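Salehi on clean sheets, cold Tuesdays and why Bitton stopped playing out from the back

Jan 22, 2026

Ehsan Salehi is eating toast when we finally get him on the phone. Third attempt. The first two went to voicemail, the second of them while he was on the team bus with no signal somewhere past Cairns's ground.

"Sorry, sorry," he says. "Go on. I've got till the physio shouts."

So, quickly then. Bitton have let in 10 goals in 16 league games. Last season at the same stage it was 34. Same keeper, same two centre-halves, a left-back who came up from the youth side and a manager who had never run a first team before. Salehi is that manager. He was coaching the under-18s until the summer and says he found out he'd got the job in the car park.

"The chairman wound his window down and said, do you want it? I said want what. That was the interview."

The first thing he changed was the goal kicks. Bitton had spent two years trying to pass it out from their own box and kept getting caught. Anyone who stood behind that goal will remember Jondach away, two gifts inside the first ten minutes and the keeper sat on the grass with his head in his gloves.

"I like passing football, I do. I grew up on it. But look at our pitch in November. You can't roll a ball six yards on that without it hopping over someone's foot. We were making it hard for lads who are good at defending. So I said kick it. Kick it, get up, squeeze the pitch, and if we win the second ball then we can play."

Did the players mind?

"Two of them did. They came to see me and we had it out. One said he'd not signed to watch the ball go over his head. Fair enough. He's played every game since, he's been brilliant."

The back four now sits a bit deeper than people think. Salehi says the trick, if there is one, is the midfield pair staying home. Last year both full-backs and both midfielders went forward at once and any half decent side just waited for the mistake. Now one full-back goes. One. If the other fancies it he has to shout and somebody has to answer him.

"It's boring to train. I'll be truthful, it's really boring. We do walking pace, no ball, half an hour. Shift left, shift right. The lads call it the slow dance. Then on a Saturday it just happens and they look at each other like, oh."

He is less keen to talk about the goals at the other end, and there's a reason for that. Bitton have drawn six. Three of those finished goalless, and there was some grumbling in the main stand after the Clovedano match, when the visitors had a man sent off before the break and Bitton still couldn't find a way through.

"I heard it. Course I heard it, there were 200 people there, you hear every word. One fella told me to go back to the kids." He laughs at this. "He might be right! But if you'd offered that crowd a point against Clovedano a year ago they'd have carried me home."

Would he do it differently, that second half?

"Yes. I'd have made the change sooner. I waited for the hour and then I waited again. We had them pinned in and I thought it'd come. It didn't come. I should of put the second striker on at half-time and I told the players so on the Monday. No good me asking them to own up to things if I don't."

There is money in February, he thinks, though not much. A loan, possibly two. He wants someone who can hold the ball up and isn't bothered about being kicked. He won't give names and changes the subject to the weather, then to the pitch, then back to his toast.

What about the table? Bitton are fourth. Jondach are top and have looked the best side by a distance, he says, with no sulking about it. Cairns have games in hand.

"I'm not looking up. People think managers say that for the papers but I don't look. My daughter looks. She tells me at tea whether I'm allowed to be in a good mood."
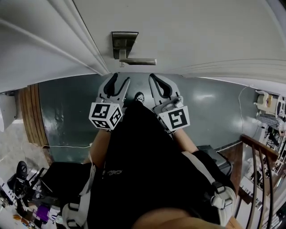 At the door, both hands busy.

We ask about the keeper, who has gone from fourth choice in most supporters' opinions to the first name sung. Salehi reckons his shot-stopping is no different. He's just facing fewer of them and from worse angles.

"He was making eight, nine saves a match last year and still losing. Nobody's confidence survives that. Now he has a couple to do and he does them, and he's talking more. You can hear him from the far corner. Away, away, stay, drop. I used to have to beg him to talk."

And the left-back? Eighteen, plays like he's late for something. There has been interest, we're told.

"There's been phone calls. There's always phone calls. He's got college on a Wednesday and he's still not learned to throw the ball in properly, so let's all calm down." A pause. "He's very good though. Dont print that. No, go on, print it, his mum'll like it."

Next up is Cairns at home, and after that the long trip to Clovedano, where Bitton haven't won since Salehi was playing himself. He was a right-back. Slow, he says. Very slow, but always in the right place, which his old manager put down to him never having left it.

Does he see himself in this team at all?

"God, no. They can run." Somebody is shouting in the background by now, and it does sound like a physio. "Right. That's me. Did you get enough? Ring after the Cairns game, if we've won. If we've lost I'm on the bus again."

Bitton v Cairns kicks off at 3pm on Saturday. Pay on the gate, under-12s free with an adult.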